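I have been cleaning the small kitchen. The big kitchen, where the adults eat, can wait.

The small kitchen arrived two winters ago, flat, in a box that took up the whole hallway. The model was called the Karanen and it was made by a company called Ivora, and between them they had produced an instruction booklet with 27 steps and no words. I put it together over two evenings with a screwdriver that was slightly the wrong size. There was one screw left at the end. I put it in a drawer, where it has been ever since, and the kitchen has stayed up, so I assume the screw was a gift.

What annoys me is how much nicer it is than mine. It has white subway tile. I have wanted white subway tile since we moved to Studcombe, and I got a quote for it once from Engelbrecht, the tile place out by the feed store, and then I went home and lay down. The toy kitchen has it all the way along the back wall, with gray grout lines that have never seen spaghetti sauce. It has a shelf with a wood edge. It has a range hood! Mine has a fan that makes a noise like a goose and moves the smoke a little to the left.

The hood has a plus button, a minus button, two knobs and a little bar graph. I have spent some time thinking about the bar graph. It could be how hot the dinner is, or how well dinner is going in general, which would be a useful thing to have on a full-size hood.

Anyway, cleaning. My method, if you want one, is to take everything out first and put it on a towel. Everything means the plates, the cups, the food, the half crayon, the sock, and whatever has been filed in the oven. The oven is where we lose things. On Thursday it gave back a library card, a AAA battery and my good measuring spoon, the tablespoon, which I had accused my husband of throwing away. I have not brought this up with him yet.

Then a damp cloth with a drop of dish soap for the counter, and an old toothbrush for the sink corners. Go easy around the burners. They're printed on, red with a white outline, and I once took after a friend's set with the scrubby side of the sponge and had to apologize to a four-year-old.

The food is harder. We have a lot of it and not much of it is clearly anything. My neighbor Morfudd Parry raised three kids and gave us a bag of theirs when she cleared out her attic, so now there are two generations of vegetables mixed together at different scales, including a pea pod as long as a loaf of bread. The blocks have joined the food too. I used to sort them back into the block bin every night, and every morning they'd be on the menu again. Green blocks are usually broccoli. I've also been served one as soup, on its own, and told to blow on it.

So I've quit sorting. The blocks live in the kitchen now. The pan lives on the stove, because it will be there by breakfast no matter where I put it, and the spatula and the spoon hang from the shelf, which looks terrific and makes me want to go home and hang up my own spatulas, except that I am home and they're in a jar with a dead pen.

It took most of an afternoon. My own stovetop still has Sunday on it.
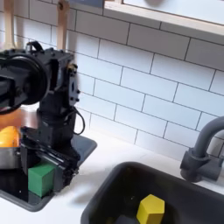
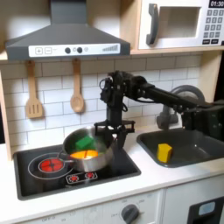

The small kitchen, green block on the menu again.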